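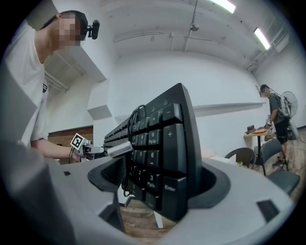 Surkbridge water billing moves to new software after nine-week delay

19 Aug 2021

Surkbridge's water and sewer customers will receive bills from a new system starting with the next meter cycle, the city's utilities department said. The change replaces software that has run the accounts since the city still read every meter by hand, and it comes nine weeks later than planned.

The new package, called Jarus, went through its final round of testing in the billing office this week. Staff entered a set of past accounts by hand, ran a full cycle and compared the totals with the bills that were mailed in April. The two sets matched to the cent on residential accounts, according to Evdokia Stergiou, the department's billing supervisor.

Commercial accounts took longer. Many of them combine a large meter with a small one, and the old software stored the pair as a single record with two readings. Jarus expects a separate record for each meter. Converting the pairs produced errors in over 120 accounts, most of them cases in which the low-flow reading had been assigned to the high-flow meter.

"The water was measured correctly the whole time," Stergiou said. "The readings were filed in the wrong place during the conversion. If we had gone live on the original date, a car wash would have been billed as though it had used almost nothing, and the following month it would have been billed for everything."

The errors were found during a parallel run, in which both systems processed the same readings and the results were compared line by line. The department corrected the records by hand and repeated the run before approving the changeover.

Rates are not affected. The base charge, the volume tiers and the sewer charge remain as the city council set them in the current budget. Customers will see a different account number, now 16 digits long, and a bill with the meter readings on the first page. The old bill printed the readings on the back, next to the payment terms.

Customers who pay through their bank's online bill payment will need to replace the old account number with the new one. Payments sent under an old number will still be accepted through the end of the year, but they will be posted manually and may take an extra business day or two to appear. Customers enrolled in the city's own automatic payment plan do not need to do anything. Their bank details were transferred in encrypted form and checked against the originals.

The due date also changes slightly. The old system set it by counting days from the meter reading, so a route that was read late also came due late. Jarus counts from the date the bill is issued. For most customers the difference will be 2 days or less.

Paraskevi Bakalis, who manages the city's meter routes, said the rules for estimated readings have been rewritten as well. When a meter cannot be read, for instance because a vehicle is parked over the lid, the old software repeated the previous month's usage. The new one uses the same month of the prior year, adjusted for the number of days in the cycle. An estimated bill will be marked with the letter E beside the reading, and no account may be estimated for more than two cycles in a row without a site visit.

"Repeating last month works in winter," Bakalis said. "It does not work in June, when people start watering lawns. Those accounts would come in low and then get a catch-up bill at the top tier."

Under the new rules, usage in a catch-up bill will be spread evenly over the estimated cycles before the tiers are applied. The department said the calculation will be printed on the bill.

The contract for the conversion was held by Akon, which also supplied training for billing clerks. Chia-jung Chu, the firm's project lead, said the delay added no cost to the city, as the parallel run was priced as a fixed item. The contract sets a support period during which an Akon analyst will be available by phone on business days.

Some work remains. Account history from before the conversion can be viewed by clerks but is not yet available to customers online, and landlords with several properties still have to sign in to each account separately. Chu said a combined view for property owners is scheduled for the second software update. No date has been set for that update.

The old system will be kept in read-only form to meet the city's records retention schedule. Refunds, disputed bills and liens opened before the changeover will be closed out in it — they will not be moved to Jarus.

The billing counter at the utilities building will close at noon on the last business day before the changeover and reopen the next business day at the normal hour. The drop box will stay open, and payments left there during the closure will be credited with the date they were deposited. The emergency line for main breaks and sewer backups is handled separately and will not be interrupted.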